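The Year I Learned To Sit Down

I was 62 last October, and my present to myself was an evening class in upholstery. I'd wanted to do one for years, mostly so I could stop paying other people to rescue the things I drag home from house clearances (my husband has views on this). Stuvell is a small town and the class was even smaller -- eight of us in a room over the old bank, with one kettle and far too many hammers.

Our teacher was Lizeth Llanos, who trained at a workshop in Pluleo and has forearms like a rower. On the first night she gave each of us a stool frame and a bag of tacks and told us to get the old cover off without swearing. I lasted until the second leg!

What I hadn't expected was how much of it is about stuffing. I'd come for the fabric, like everybody else, and I had a lovely mustard wool all picked out. We didn't touch fabric for weeks.
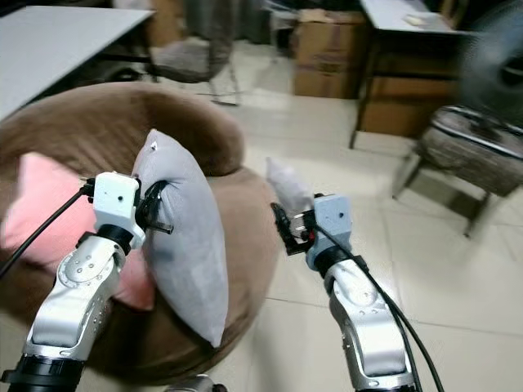

So what should you put inside a cushion? For most sofas, feather with a bit of foam in the middle, cut slightly bigger than the cover so the corners fill out properly. All feather is heaven for an hour and then you're up plumping it again, and all foam feels like a waiting room.

Lizeth is very firm on covers too. Zip along the back, never the side, and wash the cloth before you cut it. I skipped the washing on my first go, naturally, and ended up with a cover that would have fitted a large sandwich. It lives in the shed now with the seed packets in it.

By the spring I'd moved on to a proper chair, a nursing chair from a sale in Ban that cost me nine pounds and smelt of pipe smoke. Getting it stripped took two whole evenings, and under the seat I found a hairgrip, a bus ticket and a pencil stub, all of which I've kept.

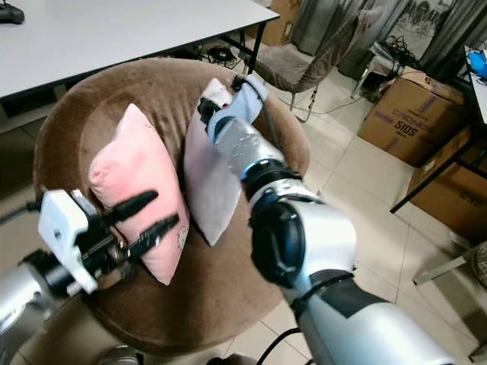

The springs were the hard part. You tie them down with twine, front to back and then side to side and then across the corners, and if one knot slips the whole lot leans over like a drunk. Mine leaned. I undid it, made a cup of tea, rang my sister to complain and started again the next morning with the radio on. It's in the bedroom now, in the mustard wool, and the cat got to it before I did.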